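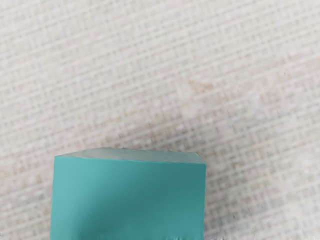
Wall texts for the sound and performance archive: length and authorship

Viera Slanina
February 2020
The draft guidelines for the Skalo exhibition are now open for comment. The curatorial office proposes a limit of 50 words for each wall text, with longer essays reserved for the printed guide. Texts would be unsigned. Members are asked to state any objection in this thread before the guide goes to the designer.

Rostislav Charvát
I support the limit but object to unsigned texts. Many of the works in the archive deal with the question of who is allowed to speak for a performance after it has ended. An anonymous text presents one reading as the position of the institution. Initials would be sufficient.

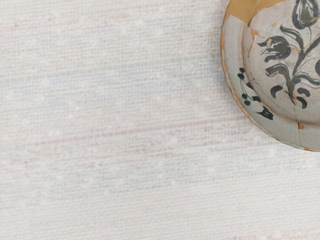 Emília Zelenák
Initials would not resolve the matter. Several of the drafts were revised by three or four members, and the artists themselves supplied parts of the wording. I would prefer a full list of contributors at the entrance and no names on the individual texts.

Rostislav Charvát
A list at the entrance does not tell the visitor who wrote what. In the Isonell cycle, two of the artists dispute the account given in the draft. Their disagreement should appear on the wall under their own names.

Ludovit_Maly
May I ask that the limit be reconsidered for the Isonell cycle alone? The scores are instructions for listeners and cannot be summarized in 50 words without removing the instructions.

Viera Slanina
The office can accept an exception for that cycle. It will not extend to the other rooms. On signatures, I note that there is no agreement, and both proposals will be put to the artists in writing.

Emília Zelenák
Please include the Slovak wording in that letter. The current translation has "witness" where the artists wrote "listener."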